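Chapter 6
Building a Pair of Hand-Held Grippers

In Chapter 5 you wired a single servo to a control board and made it move on command. The next build uses the same parts in a different way. You will make two grippers that are held in the hands and worked over a table, so that a task can be recorded first and handed to an arm later. The arm itself is covered in Chapter 9.

The parts list is short. Each gripper needs a printed body, two fingers, a sliding rail, a marker plate and a cable. The Proltard kit includes all of these except the cables. If you are working in a shared shop, print the bodies overnight – one body takes 14 hours at the settings given in Table 6.1. Readers without a printer can order the Okia bodies, which use the same hole pattern but need longer screws. 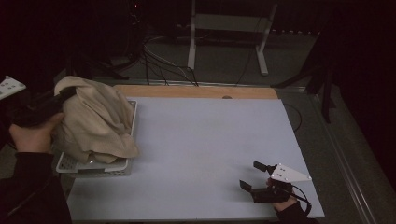 Cloth is a hard material to start with, and it is the one used for the exercises in this chapter. It folds over itself, hides its own edges and changes shape each time it is touched. A block can be picked up the same way 90 times in a row. A beige cloth heaped over a white basket, with folds hanging past the rim, offers a different grip at every attempt. Notice also the dotted triangular plate on each gripper. When you mount yours, keep the dots facing up and clear of your sleeves.

Set up your work surface before you assemble anything. Use a plain board in one pale color and tape it down at the corners. Glossy paint causes trouble with the markers, so sand it back with 400 grit paper if needed. Leave enough slack in the cables that you can reach both ends of the board without a pull on the connector.

Section 6.1 covers the body and rail. Section 6.2 covers the fingers, including the softer Strachan pads, which wear out faster but hold thin fabric well. Section 6.3 deals with calibration. Do that section in one sitting, with the grippers warmed up and the room lights as you plan to keep them.

Before you begin, check that you have:
6 M3 screws for each gripper
a small hex driver
the Seton test file from the end of Chapter 5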